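**Can anything pick up after us yet? (split from the hoover thread)**

**larix_lad**
Right so the Clesness floor thing does the hall fine, gets stuck under the radiator, whatever. What I want is something that picks up socks. Puts the cups by the sink. Are we anywhere near that or is it all adverts

**fausty_R**
No.

Longer answer, no, and I fix packing machines for a living. Ours does one box size all day and it's brilliant at it. Change the tape and it sulks til someone comes out.

**jeko9**
bit harsh. dishwasher is a robot, washing machine is a robot. we just stopped calling them that

**fausty_R**
Dishwasher is a cupboard with a hose in it. Who loads it? You do.

**jeko9**
my kids do. in theory

**Antoniadis_bakes**
We looked at an arm for the shop last July. Quote was 4000 just for the gripper end, arm extra, and the chap wanted the trays all facing the same way before it would touch them. If I've got someone turning trays round they may as well lift the things. Sent him off with a loaf.

**larix_lad**
4000 for fingers!!

**Ysaline Texier**
Using my real name because I'll get told off otherwise. I do this for work, the picking up part, so not neutral. Fausty is right about today and I think wrong about why. The arms are fine, motors are fine. It's soft stuff that kills you. A mug is a mug from most sides. A sock is a different shape every time you drop it.

**fausty_R**
I didn't say why. I said no.

**Ysaline Texier**
Fair

**jeko9**
saw a video of one folding a towel though? looked pretty good

**Antoniadis_bakes**
Check the corner for how much they've speeded it up. My daughter showed me one, it was 9 times normal. I could fold the towel, have a bath and use it.

**larix_lad**
don't care if it's slow tbh. I'm at work all day. it can take till teatime over one sock

**Ysaline Texier**
This is what I keep telling people. Slow is ok at home. Slow isn't ok on a line. What isn't ok anywhere is needing a person stood over it, and that's where we all still are. A lot of my day is showing it how. You hold the gripper yourself, do the job by hand over and over, and it learns from that (sort of). Small things on a desk mostly. Anything black and floppy is a pig, it goes flat and there's no edge to get hold of.
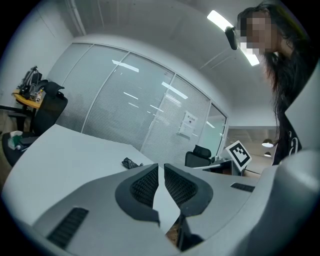 And then you move to another desk and half of what it knew is gone. Different light, different height, chair in the way. I had 123 goes at one job before I was happy and then someone swapped the table.

**fausty_R**
So that's a no with more steps

**Ysaline Texier**
It's a not yet! I'd say clearing a table of hard things, plates and that, fairly soon. Laundry, ages. Stairs, don't ask me, not my area.

**jeko9**
how soon is fairly soon

**Ysaline Texier**
Not putting a number on a forum, I've been burned

**Antoniadis_bakes**
Would it do flour sacks. Never mind socks.

**Ysaline Texier**
Full ones? Weight is a different problem, you want a hoist and a decent hook, not what I do. Half empty ones are basicaly big socks.

**fausty_R**
Hoist. Agree. Cheap, works, been around forever. Ask for the one with 2 speeds.

**larix_lad**
ok so I'm picking up my own socks then

**jeko9**
get a basket and a rule. worked for us for nearly a week

**Antoniadis_bakes**
Ysaline could you message me re the trays, if they don't have to face the same way any more I might ring him back

**Ysaline Texier**
Will do, need to know what they're made of and if they stack. Send a picture of the rack too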